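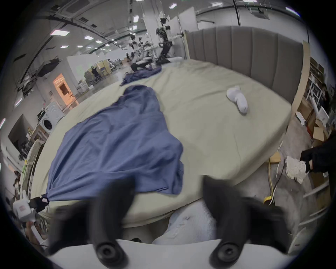
The bed station in the main hall, with the gripper over the near edge of the mattress and the blue sheet across the left half.

Most of my August has been given to one module of the Flurnico software: the part that decides when a bedding episode begins and when it ends. I set out the changes below, as several colleagues at Flutby have asked for them in writing.

The previous version, written before I joined, relied on finger width alone. An episode opened when the fingers first closed and finished when they had stayed open for 2 seconds. That rule served well for boxed goods. It performed poorly on cloth, where a person will often release a corner, consider the matter and take hold of it again. Of the 2,000 episodes in the last batch, 189 had been divided in the wrong place, and a policy trained on them learned to stop with the sheet half spread.

The new segmenter reads three signals: finger width, the speed of the wrist, and a cloth mask produced by the perception service. The mask is the weak member of the group. Wide lenses bend the edge of a mattress considerably, and a pale sheet on a pale bed gives the network little to work with. Abla Zoubi retrained it on undistorted crops, after which the outline held steady enough to be used. Small items such as socks now receive a class of their own. They had previously been merged into the nearest sheet, and the planner would then propose a grasp point on the sock when asked for a corner.

Motion blur remains a difficulty. When the fingers move quickly, the width estimate drops out for several readings in succession. I considered filling the gap by interpolation and decided against it, as doing so concealed real releases. The module now marks the interval as unknown and defers to wrist speed until the estimate returns. Iman Zerouali reviewed this change and requested that the unknown intervals be written to the log, which has been done.

Two matters are outstanding. The replay tool, Datden, still draws episode boundaries from the old field and must be restarted with the new schema flag. Anyone opening a recent batch without it will see the former cuts. The second concerns clock drift between the wrist and head streams, for which I have a draft correction but no satisfactory test.

The branch is named sleiman-segments. I intend to merge it on Sunday evening, when the training queue is normally idle, and comments are welcome before then.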